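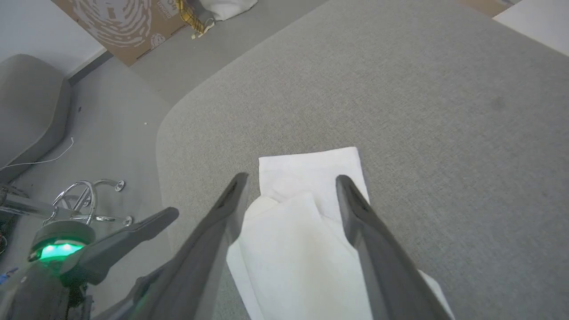
Ormont, which supplies cleaning and care products for fabric-covered furniture, has published a revised care guide for light-coloured upholstery. The guide replaces the version issued with the first Tolier seating range and applies to all fixed and loose covers sold under the Tolier and Wilow names. Its main change concerns the cloth. Owners are now advised to use a plain white one, thick enough to hold moisture, and to fold it before use so that a clean face can be turned out as each one becomes marked. A faint beige smudge on white cloth laid over a light grey seat is easy to see; on a coloured or patterned cloth the same mark can be missed, and so can dye passing from the cloth itself into the cover.

The guide is effective from December 19, 2023 and will be supplied in printed form with new orders from February.

Background to the revision

The earlier guide told owners to treat most marks with a damp cloth and a small amount of detergent. Returned covers examined at the Ormont workshop showed that this wording was being read in different ways. A large share of the damage seen was caused by the cleaning and had little to do with the original spill. The most common faults were water rings, flattened pile, and pale patches where detergent had been left in the fabric.

Ormont carried out a series of trials on 78 cover samples in wool blend, cotton and polyester weaves. Each sample was marked with tea, cooking oil, ink or soil and treated by one of the methods set out in the draft guide. Samples were left to dry flat at room temperature and then checked under daylight lamps. Cotton weaves showed water rings most often. Polyester weaves released oil slowly and in several cases needed a second treatment.

"The old instructions were correct but too short," said Jayson Bautista, technical manager at Ormont. "People used too much water and they rubbed. The new text gives quantities and times, and it says when to stop."

Main points of the revised guide

Blotting. Liquid spills should be blotted from the outer edge inwards with a dry cloth before any water is applied. Rubbing is no longer advised for any fabric in the range.

Water. No more than 20 ml of cool or lukewarm water should be applied to a single mark in one treatment. The water is put on the cloth and never poured on the cover.

Detergent. Nurmi fabric cleaner is diluted at one part to 60 parts water. Undiluted cleaner should not touch the cover. After treatment the area is wiped with a second cloth dampened with plain water.

Drying. Covers are left to dry in open air, away from radiators and direct sun. Hairdryers and fan heaters should not be used. A loose cover should not be refitted until the seams are fully dry, as these hold water longer than the face of the fabric.

Testing. Any treatment is first tried on a hidden area, such as the underside of a seat cushion, and checked when dry.

Limits. If a mark remains after two treatments, owners should stop and contact Ormont or a trained upholstery cleaner. Ink, paint and candle wax are listed separately and should not be treated with water at all.

Care of cloths

A short section on cleaning cloths has been added. Cloths used on upholstery should be washed apart from coloured items and without fabric softener, which leaves a coating that reduces how much water the cloth takes up. Cloths used with oil or wax should not be used again on covers.

Availability

The guide runs to eight pages and can be requested free of charge from Ormont customer service. Stockists of Tolier and Wilow seating may order printed copies in packs of 200. Owners of covers bought before the revision may follow the new guide in full; the terms of existing guarantees are unchanged. The section on leather and coated fabrics has not been revised and remains available as a separate sheet.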